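발표 메모: 작은 강변 마을의 유산 관광, 어디서부터 손댈 것인가
발표 시간 30분, 질의응답 별도
원고 최종본 22/12/2020

슬라이드 1. 인사

초대해 주신 분들께 감사 인사. 소속과 이름만 짧게 말한다. 경력 소개는 자료집에 있으니 생략.
오늘 이야기의 범위를 먼저 밝힌다. 레소브(Resov)강 중류의 옛 나루 마을, 그중에서도 콕몬트(Kokmont)와 프레리아(Preria) 두 곳이다. 하류의 항구 도시는 다루지 않는다. 방문객 규모도 예산도 달라서 같은 표에 놓고 비교하기 어렵다.

슬라이드 2. 지도

지도에서 강의 방향부터 짚어 준다. 위쪽이 상류다. 지난번 발표 때 거꾸로 읽은 분들이 있었다.
콕몬트는 왼쪽 강변, 프레리아는 오른쪽 강변. 두 마을 사이에 다리가 없다. 옛날에는 나룻배가 다녔고 지금은 상류 쪽 다리로 20킬로미터를 돌아가야 한다.
이 거리 때문에 두 마을의 관광 안내는 오랫동안 따로 만들어졌다. 콕몬트 안내 책자에는 프레리아가 나오지 않고, 프레리아 책자에는 강 건너가 흰 여백으로 남아 있다. (책자 실물을 들어 보인다.)

슬라이드 3. 무엇이 남아 있는가

콕몬트: 세관 건물, 소금 창고, 예배당, 선착장 돌계단.
프레리아: 제분소 터, 바르비에(Barbier) 저택, 마을 우물.
바르비에 저택은 조금 길게 설명한다. 곡물상이 지은 집이고 나중에 학교로 쓰였다. 1층 계단과 강 쪽 발코니가 원형에 가깝다. 2층은 교실로 고치면서 벽을 헐었기 때문에 복원 대상에서 뺐다. 복원하지 않은 이유를 묻는 질문이 자주 나온다. 교실이었던 시기도 건물의 역사라고 답하면 된다.
소금 창고는 지붕만 보수했고 내부 공개는 아직 안 한다.

슬라이드 4. 방문객은 어디에서 멈추는가

8월 조사 결과. 설문에 응한 사람은 600명이고, 그중 70퍼센트가 한쪽 마을만 보고 돌아갔다.
숫자를 읽고 잠시 멈춘다. 청중이 표를 볼 시간이 필요하다.
두 번째 표는 체류 시간이다. 콕몬트에서는 선착장에서 사진을 찍고 주차장으로 돌아가는 동선이 가장 많았다. 세관 건물까지 올라가는 길은 표지판이 골목 안쪽에 붙어 있어 강변에서는 보이지 않는다.
프레리아는 반대다. 저택에는 오래 머무는데 강가로 내려오지 않는다. 내려오는 길이 사유지 담장 옆이라 들어가도 되는지 망설이게 된다.
조사 방법을 묻는 분이 있으면 임티아즈 문시(Imtiaz Munshi)에게 넘긴다. 설문지를 설계한 사람이고 오늘 앞줄에 앉아 있다.

슬라이드 5. 나룻배

배를 다시 띄우자는 의견은 예전부터 있었다. 비용보다 수위가 문제다. 늦여름에는 물이 얕아져 프레리아 쪽 선착장에 배를 댈 수 없다.
지금 검토하는 안은 두 가지.
첫째, 봄과 초여름에만 운항한다. 준설이 필요 없다.
둘째, 프레리아 선착장을 하류 쪽으로 옮긴다. 연중 운항이 가능하지만 옛 돌계단을 쓰지 못한다.
나는 첫째 안을 지지한다고 분명히 말한다. 아치 던바(Archie Dunbar)는 둘째 안 쪽이다. 그의 검토서가 자료집 뒤쪽에 있으니 같이 읽어 달라고 부탁한다.
자전거를 실을 수 있느냐는 질문에는 두 안 모두 가능하다고 답한다. 차량은 안 된다.

슬라이드 6. 표지판과 이름

지명 표기를 통일하는 일. 사소해 보이지만 시간이 제일 많이 들었다. 세관 건물 하나가 도로 표지판, 안내 책자, 버스 정류장에서 세 가지 이름으로 불린다.
새 표지판의 원칙만 읽는다. 주민이 쓰는 이름을 먼저 적고 옛 이름은 아래에 작게. 연도는 확인된 것만 적는다. 강까지의 도보 시간을 넣는다.
시안은 화면에 띄우지 않는다. 색이 아직 확정되지 않았다.

슬라이드 7. 해설사

두 마을의 해설사가 서로의 구역을 모른다. 교차 답사를 봄에 시작할 계획이다.
해설 원고는 길이를 줄인다. 지금 원고는 성주 가문의 계보 설명에 절반을 쓰고 강 이야기는 거의 없다. 뱃삯, 소금세, 홍수 표시선처럼 현장에서 손으로 가리킬 수 있는 내용을 앞에 둔다.
홍수 표시선은 예배당 외벽에 있다. 여기서 옛 홍수 일화 하나. 시간이 모자라면 건너뛴다.

슬라이드 8. 먹을 곳과 쉴 곳

설문 자유 응답에서 자주 나온 불만은 앉을 자리와 간단한 먹을거리다. 콕몬트 강변에는 벤치가 모자라고, 프레리아는 오후가 되면 문을 연 가게를 찾기 어렵다.
대형 식당을 유치하자는 제안에는 찬성하지 않는다. 주차장을 넓혀야 하고, 그러면 선착장 앞 공터가 없어진다. 기존 건물의 1층을 쓰는 작은 가게가 두 마을의 규모에 맞는다.
영업시간은 안내 책자에 인쇄하지 말고 정류장 게시판에 붙인다. 계절마다 바뀐다.
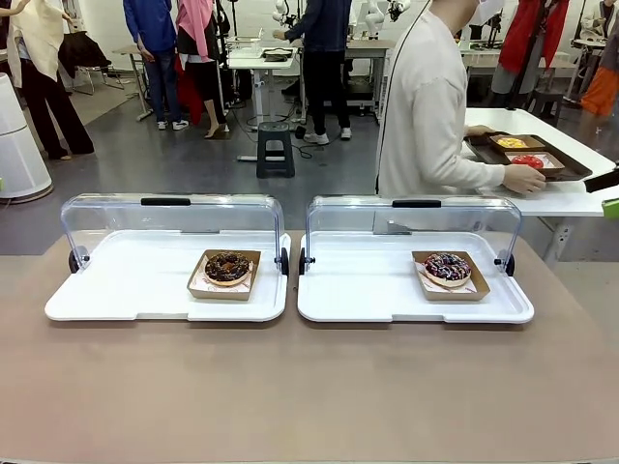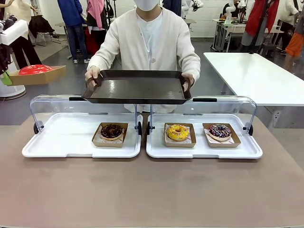 투명 덮개가 달린 흰색 진열대 두 개. 첫 번째 사진 왼쪽 진열대에는 초콜릿 도넛, 두 번째 사진에는 짙은 갈색 쟁반을 두 손으로 든 사람.

슬라이드 9. 다음 일정

운항안 결정이 먼저고 표지판 제작은 그다음이다. 순서가 바뀌면 선착장 위치를 다시 적어야 한다.
공동 안내 책자는 지도 한 장에 양쪽 강변을 모두 넣는다. 인쇄 부수는 아직 정하지 않았다. 물어보면 정하지 않았다고 답한다.

질의응답 메모

입장료: 저택만 유료, 나머지는 무료 유지.
소금 창고 공개 시기: 내부 바닥 점검이 끝난 뒤. 날짜는 약속하지 않는다.
하류 도시와의 협력: 공동 홍보는 환영하지만 유람선 기항은 수심 때문에 어렵다.
자료 요청은 발표 후 문시에게 연락처를 남겨 달라고 안내한다.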